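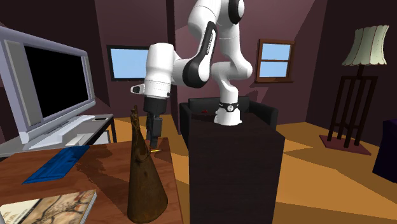
Page last changed: 2024-03-18

4. Evaluation of the Grallwood scene kit

4.1 What is on offer

Grallwood is a paid kit of ready-made rooms for testing robot arms in simulation. It is sold by Femdale as a yearly licence, and the version we reviewed was the one released in January. A licence holder gets a library of furnished rooms, a library of loose objects, a set of arm and gripper models, and a scripting layer called Prosolia which places the objects, starts the task and writes the results to a log. The kit does not include a trained controller. Buyers are expected to bring their own, and we used the Camacho controller already described in Section 3.

We chose Grallwood over the free alternatives for two reasons. The first is that its rooms are furnished like homes, with sofas, lamps and televisions, where most free sets offer a bare table on a plain floor. The second is that every object in the library comes with a collision shape made by hand. We wanted to know whether either of these made a difference to the scores, and whether the licence fee was worth paying for a small group.

4.2 Set-up

All trials used a single arm on a fixed pedestal next to a wooden table, with a two-finger gripper. Figure 3 shows one of the living room layouts with the gripper lowered close to the tabletop, near a thin yellow-orange object, while a tall brown cone with a twisted tip stands in front of it. The book and the blue cloth-like item on the same table served as clutter and were never targets.

Figure 3. A rendered trial room from the Grallwood kit. The arm stands on a dark pedestal to the right of the table.

Installation took one of us most of a working day. The rooms loaded without trouble on our main machine, but the object library had to be fetched separately and the link given in the manual was out of date. Femdale's support desk sent a working one the next morning. Once the files were in place, Prosolia found them by itself.

Each trial began with the arm in a rest pose above the table. The controller was given a written instruction naming one target and had to grasp it, lift it clear of the surface and hold it. A trial counted as a success if the target stayed in the fingers until the time limit. We set that limit at 1000 control steps. Knocking over another object did not count as a failure, but Prosolia recorded it and we report it separately.

4.3 Trials

We ran 378 trials in furnished rooms. For comparison we then ran 100 trials with the same tables and objects but with the sofa, lamps, television and wall fittings switched off. The kit allows this with one line in the room file. Lighting was kept the same in both sets, as were the starting poses.

Object positions were drawn at random within the reach of the arm. We left the placement rules at their default values, which allow two objects to be put very close together. This matters for the results below. A tall object placed between the camera and the target can hide the place where the fingers ought to close, and the controller has only one view to work from.

4.4 Results

The furniture had less effect than we expected. Success rates in the furnished and stripped rooms were close enough that we would not claim a difference from a sample of this size. The controller seemed to ignore anything that was not on the table. On a few occasions it moved towards a item in the background when the named target was hidden, but this happened too rarely to study.

Crowding on the table had a clear effect. Of the furnished trials, 113 ended in failure, and when we replayed them the most common cause was a tall object standing in front of a small one. In these cases the arm usually came down in the right area and stopped short, or closed its fingers to one side of the target. Thin, flat targets were the hardest. The fingers had to come down almost to the wood before they could close on them, and a small error in height was enough to press against the table and end the attempt.

The hand-made collision shapes held up well. We saw no object sink into a table or shake in place, both of which we had met often with the free sets. Cloth-like items are the exception. The kit treats them as stiff bodies, so a folded item lifts as one piece and keeps its shape in the air. The manual says so, but only in an appendix, and a buyer who wants to study cloth handling should look elsewhere.

4.5 Cost and upkeep

The licence is charged per machine. For a group with one shared workstation this is reasonable, but it becomes hard to justify when trials need to be spread over several. Crescencio Arriaga, who kept the logs for this study, found that half of his time with the kit went on sorting files, as Prosolia writes every trial to a separate folder and does not offer a way to join them. He wrote a short script for the purpose and it is included with our supplementary files.

Room changes are easy to make. Moving the table, swapping the arm or changing the wall colour takes a minute or two in a text editor. Adding a new object is slower. The mesh must be split into parts by hand, and the tool supplied for this closed without warning on larger files. We added four objects of our own and then stopped.

We also asked Femdale whether a second camera view could be added to the standard rooms. The reply was that this is possible in the present version but not supported, and that the placement rules would need to be checked again by the user. We have kept to the single view for all of the results in this section, and the two-view trials in Section 5 were run with a modified room file which we give in full there.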